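Home » Get Involved » Home Lighting and Evening Reading Study

Call for Participants: Evening Reading at Home

Tomoana is looking for adults who read at home in the evening to take part in a study of reading habits and home lighting. The study lasts three weeks and can be done entirely from your own house or apartment. Sign-up is open now and the first group starts in June.

What the study is about

We want to know how people set up the places where they read after dark. Some people use a ceiling light, some use a desk lamp, and many move from one room to another over the course of an evening. We are interested in what you already do. You do not need to buy anything or change your routine for the first week.

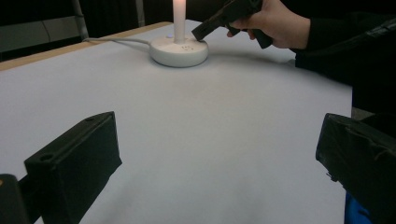 In the second and third weeks we will ask you to read in the same spot each evening for at least 30 minutes. You can choose the spot. A kitchen table, a desk or an armchair is fine, as long as you can get back to it most nights.

Who can take part

You can apply if you:
are 18 or older
read printed books, magazines or newspapers at least four evenings a week
can fill out a short form in English each night
have an email address you check often
expect to be at home for the full three weeks

Glasses and contact lenses are fine. Please do not apply if you are being treated for an eye injury or have had eye surgery in the past year. People who work night shifts are not eligible for this round, but we hope to run a separate group for them later.

One person per household, please.

What you will do

Before you start, you will fill out a survey on your home, your usual bedtime and the kinds of things you read. It takes 20 minutes. After that there is a nightly form with six questions — where you sat, what lights were on, how long you read, and how your eyes felt when you stopped. If you miss a night, leave it blank and pick up again the next evening. Do not fill in old forms from memory.

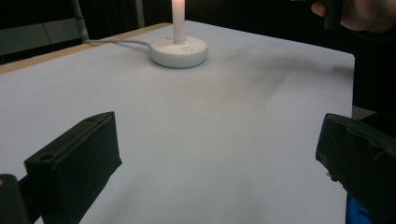
At the end there is a phone interview of up to 45 minutes. We record the call so that it can be typed up, and the recording is deleted once that is done. Your name is kept apart from your answers and will not appear in anything we publish.

Payment

Participants who finish all three weeks and the interview receive $329. If you leave early, you will be paid for each full week you completed. Payment is by check or bank transfer.

There are two groups. The Prendley group is for people who live alone, and the Wollent group is for people who share their home with others. The tasks and the payment are the same in both. You will be placed in a group based on your survey. 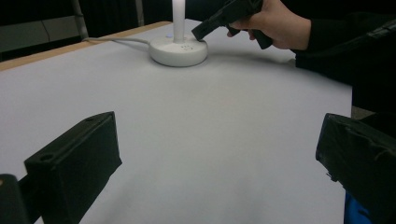 How to apply

Send an email to the study coordinator, Keegan Cartwright, with your name, age, town and a daytime phone number. Put "Evening Reading" in the subject line. Tell us in a sentence or two what you are reading at the moment and where in the house you usually read it.

We will reply to everyone, though it may take up to two weeks. If you are selected, you will get a consent form to sign and return before the first survey is sent.

Posted March 14, 2021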